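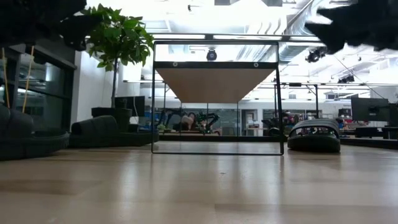 How to set up a shoe-tidying test for a two-armed robot

Can a robot put your shoes away yet? I love this question, because everyone has an answer to it before they've tried it! My own answer after a lot of evenings at the bench is "sometimes, if the shoes are kind," and I'd like more people to go and find out for themselves. You need two arms with grippers, a table, a small shelf and some slides. The shoes will be the cheapest part of the whole project by a very long way.

I'm going to assume your arms already move and that you have some way of teaching them, whether that's teleoperation or hand-written motions. I run mine with a set of scripts I call Yip, but nothing below depends on it.

Step 1: Pick shoes that are a little bit hard

Start with slides. They have one big strap, no laces and a sole thick enough to pinch, so a plain two-finger gripper stands a chance. Sneakers come later (and laces come much, much later).

Try dark ones even if your camera hates them. People own black sandals, and a robot that only tidies bright orange ones isn't helping anybody's hallway.

Step 2: Place the shelf

Put a low shelf in the middle of the table where both arms can get over it and down to either side. Then move each arm by hand to all the corners of the shelf before you run anything. My first layout was lovely to look at and the right arm couldn't reach the back corner at all.

Check the gap under the shelf too. If your gripper can't fit in there with its fingers open, you have to decide now whether a shoe under the shelf counts as part of the chore. I say it does. Shoes get kicked under things!

Step 3: Check what the wrist cameras see

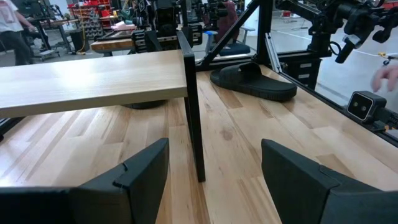
Wrist cameras are where most of the fun is, and most of the trouble. From across the table a shoe is a shoe, but down near the fingers the robot may get only a slice of one. Look at how little of the sandal under the board shows, just a dark curved edge by the side support, while the one out to the right of the shelf gives you the strap and the long sole to work with. The glare at the far left of the tabletop is worth watching for as well. Drive each wrist slowly over your own table, save the views, and ask yourself whether you could pick the shoe up from that view alone. If you couldn't, move the camera or change the approach angle.

Step 4: Write down what "tidy" means

Do this before the first run. Mine reads: both shoes of the pair on the shelf, soles down, toes facing the same way, nothing hanging over the front. Kuo-hua Yau, who shares the bench with me, wanted left and right in the correct order, and he was right, so we added it.

Keep separate marks for "picked up," "placed" and "tidy." My August notes have 289 tries in them, and 53 ended fully tidy. That sounds gloomy until you see how many of the others got a shoe off the table and then set it down on its side. Those are nearly there, and if you only record pass or fail you'll miss them.

Step 5: Mess it up properly

Change the starting layout every run. Turn a shoe sideways, flip one over, tuck one behind a leg of the shelf. I keep 6 layouts on cards and shuffle them, and the card set named Dilton is the mean one, with everything upside down.

Go slowly over the shelf on the first pass with each layout, and keep a hand near the stop button. 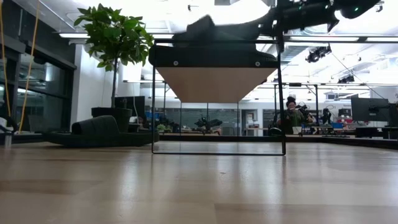 Step 6: Let the other hand help

This was the big jump for me. With one arm, a shoe lying on its side tends to skate away when you nudge it. Use the second gripper as a wall, push the shoe against it until it rolls flat, and then grab the strap edge. Teach that as its own little skill and practice it without the shelf in the way.

Watch for both arms wanting the same shoe. Give one of them the right to go first and have the other wait clear of the shelf.

Step 7: Try a different shelf

Once a layout feels solid, swap the shelf. I went from my Rasten to a taller Vistwood and the placing fell apart for a whole evening, every shoe released too early. Raising the approach height fixed most of it. Toes facing the same way is still hit and miss on the taller one, and I'm working on that next with a slower wrist turn just before release.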